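Two arms, one planner, too many timeouts

Jul 5, 2018

Quick one, I have a build running.

Most of June went into the handover planner and it still isn't right. Short version: each arm plans fine alone. Put both in one planning scene and the solve time goes from 40 ms to over 300, and then my watchdog kills it. Kelechi says raise the timeout. I don't want to raise the timeout.

What I did instead:

Split the table into 2 zones with a shared strip down the middle. An arm has to grab a lock before its path enters the strip. Dumb, works. Deadlocked once becuase I released the lock in the wrong callback. Fixed.

Collision meshes for the baskets are now boxes. Five boxes each, four walls and a floor. The scanned wicker mesh was a beautiful waste of everybodys CPU.

Perception is the sore spot. Clear tape is awful, depth just goes straight through it. The segmenter also likes to merge it with whatever is touching it, so I get one blob and a grasp pose in the middle of nowhere. Frøydis has a branch that splits blobs on color edges, will try that next.
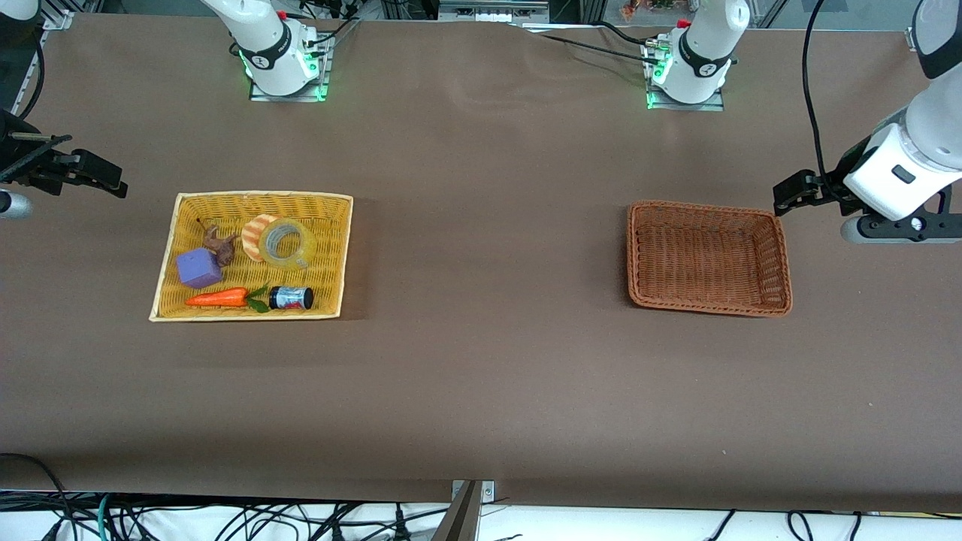

Both arms over the table, tray still full, brown basket empty. Tape overlapping the striped thing, of course.

Still todo: retry logic (3 tries then skip the item), logging that doesn't fill the disk, rename the left/right frames so they mean the robot's left and right everywhere. Had a sign flip from that too.

Build's done. It failed. Back later.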